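Lucie Gill spent most of last year opening doors. She opened them in the building where she works, in a warehouse two streets over, and in a hotel that was between owners and had the heating off. She has 410 recordings to show for it, and the result she and her colleagues got out of them is the reason I went to see her.

Gill leads the small manipulation group at Clitent. The group trains robot arms from demonstrations made by people holding a gripper in each hand, with a camera on each one. The person does the task, the cameras record what the grippers see, and a policy is trained on the recordings. Plenty of labs work this way now. What Gill wanted to know was how much of a recording matters, and which part.

"Everybody I talked to assumed it was the contact," she said. "The moment when the fingers close on the handle. That's where the hard stuff is, so that's where you want your data. I assumed it too."

The group's project, called Grirer, started out as an attempt to collect more of those moments. Clifford Dhillon, who writes most of the training code, had set up the pipeline to trim each recording down to the few seconds before and after the grasp. The walk up to the door was thrown away. It took up disk space and it slowed training down.

Then in September a batch went through untrimmed by mistake. Dhillon had changed a setting to debug something else and forgot to change it back.

"I found it on a Tuesday morning and I was annoyed, because that's a night of compute," he told me. "I ran the evaluation anyway so I could say I'd done it. The numbers were better. I figured I'd broken the evaluation too."

He had not. They repeated the run with the trimming on and off, using the same recordings and the same settings. They tested on 40 doors that did not appear in any of the recordings. The policy trained on trimmed data opened 17 of them. The policy trained on the full approach opened 26.

I asked Gill whether she trusted a difference of that size.

"With 40 doors, some. I'd like more doors," she said. "But we looked at the failures one by one, and they were different kinds of failures. The trimmed policy would get to the handle at a bad angle and close on it and slip. It knew how to grasp. It didn't know how to arrive."

The explanation they have settled on for now is a simple one. A person walking up to a door starts getting ready for it early. The wrist turns, the elbow drops, and the free hand moves out of the way. By the time the fingers touch the handle, most of the decisions have been made. If the recording starts two seconds before contact, the policy sees the result of those decisions and has nothing to learn them from.

Dhillon is more careful about this than Gill is. He pointed out that the untrimmed data is also just more data, and that some of the gain could come from that alone. They tried to check by padding the trimmed recordings with other material, walking clips that did not end at a door. That helped a little. It did not close the gap.

"I'd say part of it is the approach and part of it is something we haven't pinned down," he said. "Lucie would say it's the approach."

"It's the approach," Gill said.

The change had consequences for the people doing the collecting. When only the grasp counted, a demonstrator could stand in front of a door and open it again and again without moving their feet. Now every recording has to begin from down the hall. Brittany Lapointe, who has collected more of the recordings than anyone else in the group, said it made the days longer and also less dull.

"Before, you were basically a hinge tester," she said. "Now you have to walk like a normal person, which is harder than it sounds when you've got a gripper in each hand and you know the cameras are running. You start marching. I had to redo a bunch of mine because I was marching."

She keeps a short list of rules for new demonstrators. Don't stop in front of the door to think. Don't look down at the gripper. If you miss the handle, fix it and keep going, and leave the miss in.

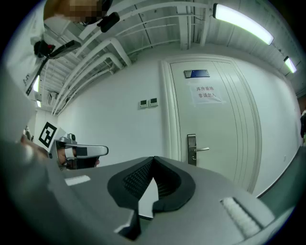

The last of those took some arguing. Dhillon used to delete any recording with a fumble in it, and he still thinks a really bad one should go. Gill wants them all. Her view is that a robot will miss handles for as long as there are handles, and it needs to have seen somebody recover.

"We haven't tested that properly," she said. "It's on the list. Right now it's a preference, and I try to call it one."

Lighting is another open item. Corridors are difficult for wide-angle cameras, with bright tubes overhead and dim corners under them, and during the walk up the exposure can shift several times. In the trimmed data this hardly came up. Lapointe has started noting the light at each site, and Dhillon wants to see whether the failures line up with her notes before anyone changes the hardware.

The group is now moving on to drawers and cabinets, where the approach is shorter and the body does less. Gill expects the effect to be smaller there. If it turns out to be the same size, she said, her explanation is probably wrong and she will have to go back to Dhillon's.

He has asked her to put that in writing. She said she would do it after the drawer data is in.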